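Pinddale Sorting Room: Table Inspection
Form 106. Inspector: Ivone Medeiros

1. Storage bins clear and empty: Pass
2. Area around table free of loose items: Fail, tangled cables at right side
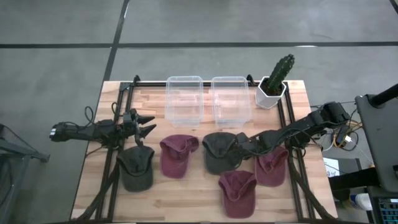
Item 1. Bins at far edge of table; caps in front.

3. Tabletop surface: Pass, with comment. Faint scratches and a few dark specks noted. Wipe down before next use.
4. Bin walls transparent, contents visible: Pass
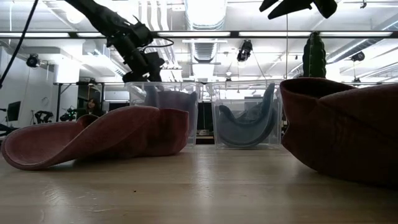
Items 3 and 4. Tabletop and bins, one piece in each.

Reviewed: Alcides Bastos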